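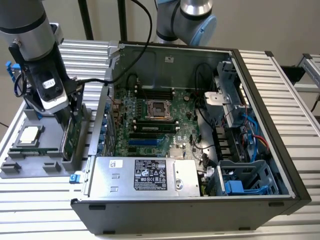 Tollent is the PC assembly kit from Skedik: two arms, a parts fixture and the software to run them on a bench you already own. This README covers the reference recordings shipped with it. The task is fitting parts into a desktop tower laid on its side, open face up. The fixture stays under the left arm and holds each part in its own spot, with the processor flat in a square nest, the memory module lying between holders and the circuit card upright so the fingers can reach it from the top.

## Contents

- 1576 recordings, 30 frames per second
- 419 of them end in a failed insert and are labeled as such
- 17 part layouts, listed in layouts.csv

## Using it

Unpack into the Cuesta folder and run the checker before training. Recordings with a bad checksum are skipped and written to the log. Layout numbers match the stickers on the fixture plates.

## Known limits

Cooler mounting is not covered. Screws are not covered either. Towers other than the supplied one need new socket positions, set by hand in the Dimetti panel.

Maintainer: Demetrius Holloway

Last updated: September

Shares: 17

3 comments

**rkl_bench:** Does the fixture ship with spare nests?

**dholloway:** One of each. More can be ordered with the plate.

**tam44:** Checker ran fine here, but the log path in the docs is wrong.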